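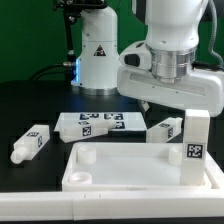 About Flornesex

Welcome, and thank you for stopping by! Flornesex is a small workshop that makes practice parts for people learning how things go together, and by that we mean blocks, pegs, panels and the odd-looking pieces that sit in between. Almost everything we make is white, and a good many of our parts carry square black-and-white markers (customers call them "the stamps", and by now so do we).

The company was started by Senan McGrath and Gilles Le Goff, who shared a bench at Valentini for years and spent most of their lunches arguing over how snug a peg ought to be. Gilles likes a tight fit and Senan likes one you can undo without swearing, and if you order from us you will find that our sets come in both. Our first was called Amo, a plain block-and-peg set that we sold to 94 classrooms before we had a proper sign on the door. Clastine came next, with bigger shapes and more awkward angles, and it is still the one people write to us about.

Today our catalog runs to 485 parts, and we keep more than 2,000 finished pieces on the shelves so that a lost peg can be replaced the same week. Every part has its own drawing, and if you tell us the part number we can usually find it even when the set itself is long retired.
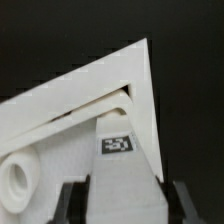 Page last changed: 17 March 2023

A word on the markers, which we get asked about more than anything else. We put them on flat faces, often more than one to a part, so that a piece lying on its side can still be told from its neighbor. Please don't peel them off to clean underneath! A soft dry cloth over the top is plenty.

Visitors are welcome at the workshop most weekday afternoons, and in June we hold an open bench where you can bring in your own drawings and talk them over with Gilles or Senan, who will probably disagree with each other but will put the kettle on first. If you'd like to come, ring the office on extension 116 and we'll save you a stool.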